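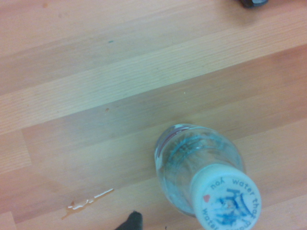

Teaching a robot by hand: questions we keep getting

Jintana Petchrat answers these for the Flemside workshop. She has been teaching arms by hand and by remote for a while now and has lost patience with most of what is written on the subject, so expect opinions.

Can I really teach a robot a job just by showing it?

Sort of. You can teach it to do something like what you did, in a place like the one where you did it. People hear "show it once" in a sales talk and picture an apprentice. What you get is closer to a very literal parrot. If you show it picking up a water bottle that lies on its side on a wood floor, with the cap toward the gripper, you have shown it exactly that. Stand the bottle up and you may be starting over.

What is the difference between teaching by hand and by remote control?

By hand means you take hold of the arm and push it through the motion while it records. By remote means you stand back and drive it with a controller, or a second smaller arm that the big one copies. By hand feels better and you learn it in minutes. The trouble is that your own hands and sleeves end up in the camera view, and they won't be there when the robot works alone. Remote is clumsy at first and keeps you out of the way. I prefer remote and complain about it constantly.

How many times do I have to show it?

Nobody selling you anything will give you a straight number, and I don't trust the ones who do. Our bottle pickup on the Kudex arm took 800 demonstrations before I would leave it alone with the task, and that was for one kind of bottle on one floor. Before you start, ask yourself whether the job is worth that many repeats of your own time. Often a plain fixed program or a person with a bucket is cheaper.

The brochure says five demonstrations are enough. Is that a lie?

I would ask to see what changed between the demo and the test. Was it the same object, the same spot, the same lights? Five will get you a nice video. I have made such a video myself and I'm not proud of it.

Why does the wrist camera matter so much?

It is often the best view the robot has of its target, and it is a pretty poor one. Up close, a bottle fills one corner and half of it is out of view. You get a neck and a cap and you have to trust the rest. Clear plastic makes it worse: you see the floor through it, plus whatever color is bouncing around inside. A person driving from that view alone will miss. Before you blame the training, sit down and try the job yourself using only what the camera gives you. If you can't do it, I would not bet on the robot.

Will it read labels or printing?

Don't count on it. The cap on our bottle has blue lettering running around it, the word "you" upside down when you look at it from the gripper, and a tiny red heart. I can read some of that. Whether the robot makes any use of it is another matter. It may well have decided that a white disc means "bottle," in which case I wish you luck with the next brand.

What about spills?

Everyone forgets spills. A small puddle on laminate shines, and a bright streak on a floor can look a lot like the edge of something clear. If you want the robot to leave liquid alone, you need demonstrations with liquid present where you go straight to the bottle. If you want it to wipe the liquid up, that is a separate task with its own demonstrations, and please keep the electronics in mind before you try it.

Should I clean the floor before recording?

I used to say yes. Now I say only if the floor will be that clean every day, and it won't be. Leave the specks and crumbs. A robot taught on a spotless floor can get strangely interested in a bit of dirt.

Do bad demonstrations hurt?

Yes, and the sneaky ones hurt most. A dropped bottle is easy to spot and delete. What gets through is hesitation: you hover, you think, you nudge left, you think again. The robot learns to hover too. I throw out any take where I stopped for longer than two seconds. The Ongart software will trim pauses for you, but check its work, because it has cut the slow and careful part of a grasp on me more than once.

Can two people share the teaching?

They can, if they agree on how to do it. One of you grabs the neck and the other grabs the body, and the robot splits the difference and closes on nothing. Write your method down first. It can be one line on a sticky note.

Do I need soft fingertips?

For thin plastic I like them. They forgive a sloppy grip. They also hide one, so you think you are a better teacher than you are.

Is the Dreltau starter kit any good?

The arm is decent. The manual assumes nothing ever goes wrong. Buy it for the arm.

Can I come and try it before spending money?

Yes. Sunday afternoons at Flemside, bring your own object. Bring an awkward one, please. Anyone can pick up a foam block.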